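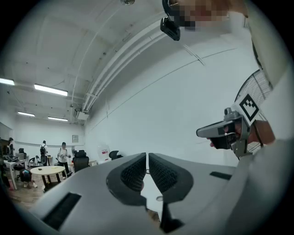

Cleaning fans before you put them away – how far do you take yours apart?

Started by porchlight_dana, September 19, 2024

porchlight_dana wrote:
It's that time of year again and I am weirdly excited! I have four fans to get through before the heat comes on, and this year I want to do it properly instead of wiping the front and shoving them in the closet. Two are Hava box fans, one is a Lerberg pedestal and one is an old round floor fan with a wire grille that came from my aunt's place in Arroyo. The floor fan is my favorite thing in the house. It moves air like nothing else I own.

So how far do you all go? Grille off and wash it? Blade off too? I've got a soft paintbrush, dish soap and a whole free Saturday.

gus_in_bondale wrote:
Unplug it, front grille off, blade off, everything plastic or wire into the tub with warm water and a squirt of dish soap. Half an hour, rinse, stand it all up on towels overnight. The difference the first time you turn it on again is amazing. Mine went from a rattle to a hum.

Watch the nut that holds the blade on. On a lot of pedestal fans it's a reverse thread, so it loosens clockwise. I cracked one finding that out.

Casimiro Olmedo wrote:
I'm going to disagree with the tub for the old one. Painted wire is fine in water for a minute, but if the paint is chipped you'll have rust at every weld by November. I do mine dry. Vacuum with the brush attachment, then the paintbrush between the wires working from the middle out, then a barely damp cloth. It takes longer and I love every minute of it, put the radio on and go.

gus_in_bondale wrote:
Dry brushing just moves the dust around if there's any kitchen grease in it. I've tubbed the same grille nine years running and there's no rust on it. You have to dry it, that's all. Hair dryer on cool if you're impatient.

Casimiro Olmedo wrote:
Nine years with good paint, sure. She said old. Dana, is the finish chipped anywhere?

porchlight_dana wrote:
A little, down near the base where it's been dragged around. The grille itself looks good to me.

mothballs77 wrote:
Then split it! Wash the grille, keep the base out of the water. That's what I do with my mom's and it still looks great.

Also, please don't forget the back grille. So many people do a gorgeous job on the front and the back is wearing a sweater. All the air goes in through there, so that's where the fluff is.

tilly_r wrote:
Ooh, the sweater, yes. I peeled one off a thrift store fan in a single sheet once and I was so proud I showed my husband. He did not share my joy.

Question for the group while we're here: oil or no oil? My floor fan has two little holes on the motor housing with a tiny flap over each.

gus_in_bondale wrote:
If it has oil ports, two or three drops of light machine oil in each, once a year. Not the spray stuff in the blue and yellow can, that one dries out and gums up. If there are no ports, leave the motor alone.

Casimiro Olmedo wrote:
Agree with Gus on this one, mark the calendar.

porchlight_dana wrote:
Okay, Saturday report! Both Havas are done, and the Lerberg is done (it WAS a reverse thread, thank you Gus, you saved me a blade). I did the floor fan last because I wanted to enjoy it. Grille in the tub, base by hand with the brush, and I went over the wires one more time with an old toothbrush where they meet in the middle. I ran it on low for a bit before putting it away and it's so much quieter, I could hear the clock in the next room.

mothballs77 wrote:
Love this! What are you covering them with?

porchlight_dana wrote:
Old pillowcases on the small ones. The floor fan is too big for any pillowcase I have, so it's wearing a flat sheet with a bit of string around the bottom.

Casimiro Olmedo wrote:
A sheet is perfect. Please skip the trash bag people always suggest, it traps damp.

gus_in_bondale wrote:
I use trash bags. They're fine if the fan went in dry.

Casimiro Olmedo wrote:
Of course you do.

tilly_r wrote:
Doing mine tomorrow with the toothbrush trick. Does the blade go back on before storage, or do you leave it off so it doesn't get bent?

gus_in_bondale wrote:
Back on, nut snug, grille clipped. Otherwise you'll be hunting for that nut next June.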